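Jukberg Releases Droller 2, Planning Software for Hand-Held Gripper Demonstrations

August

Jukberg, a maker of software for robot manipulation, announces today the release of Droller 2. The new version helps laboratories and small factories turn demonstrations made with a hand-held gripper into motion plans that a robot arm can follow.

Droller 2 reads the wrist camera video and finds the two square markers on the gripper in each image. From them it calculates how far the fingers are open. In the earlier version this step was done by a separate tool, and users had to copy the results by hand. Now it is one program with one settings file.

The release also has a new perception module for tableware. Shiny and white objects were difficult for the first version, especially when they stand close together and the gripper covers a part of them.
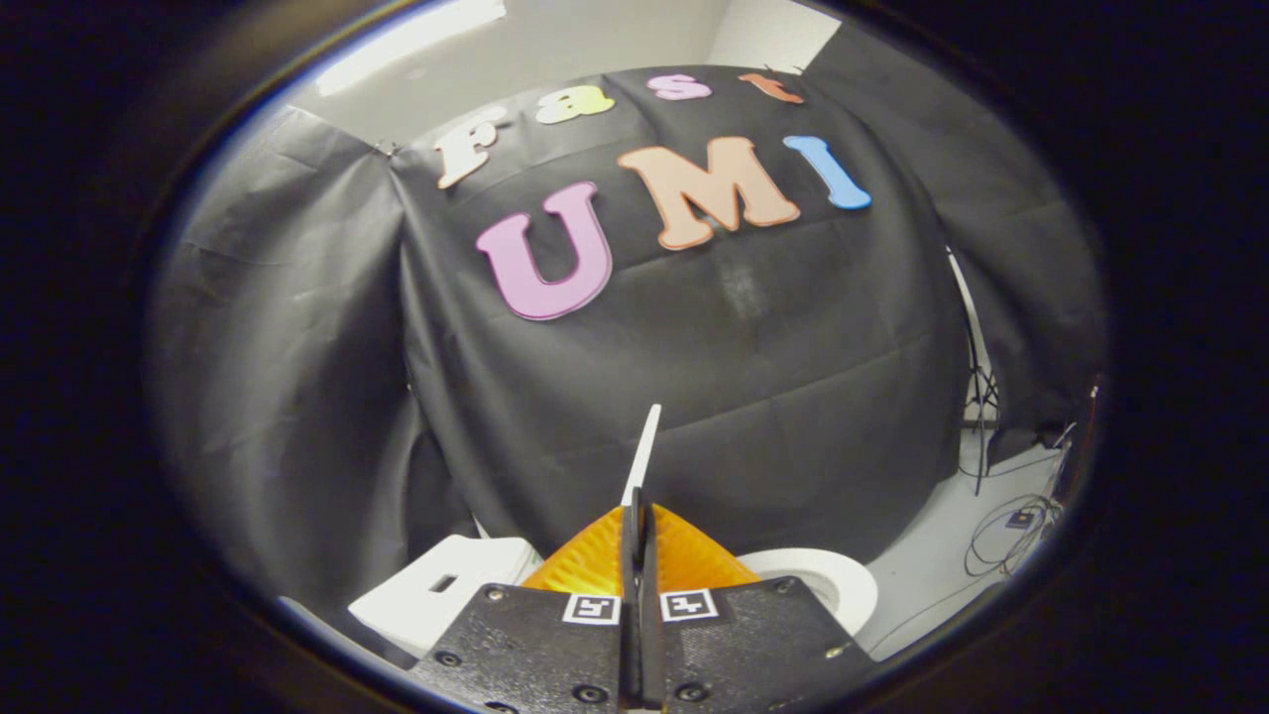
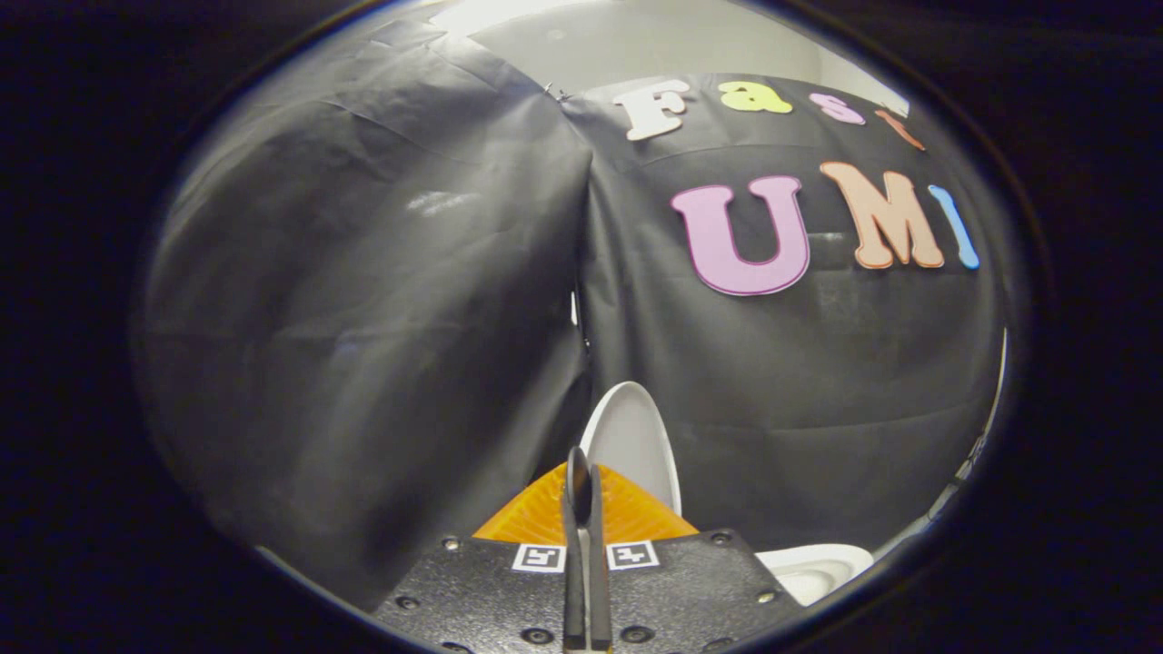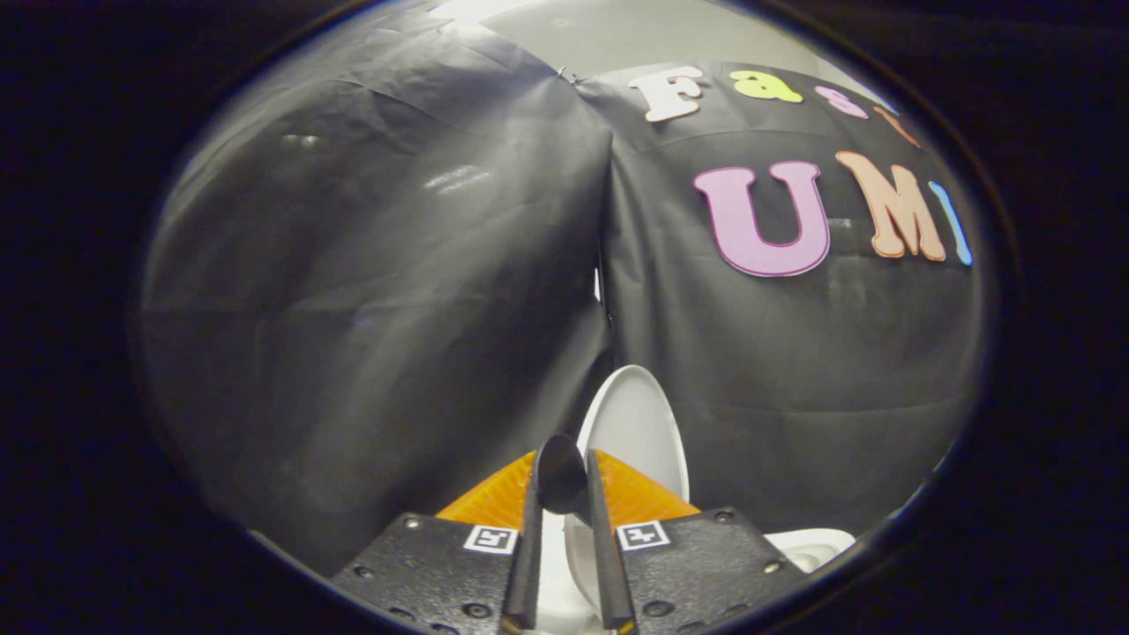
Views from the hand-held gripper, with the "Fast UMI" letters on the black backdrop.

"Our users asked us for fewer steps between recording and planning," said Tahmineh Alipour, head of product at Jukberg. "With the new version a person can record in the morning and look at the first plans after lunch. For us this was the most important goal."

The software was tested during 2 months together with Reltby, an integrator of kitchen automation. Reltby processed 1,000 demonstrations with the program and sent 70 problem reports, which the developers used to correct the marker tracking and the export function.

"We could follow each plan back to the demonstration from which it came," said Kanchan Mittal, controls engineer at Reltby. "When the planner makes a strange choice, we want to see why."

Droller 2 works with the Mohmand control interface and can export to plain text files. Existing customers receive the update without extra cost. A trial license is limited to 200 demonstrations and can be requested from the Jukberg sales office.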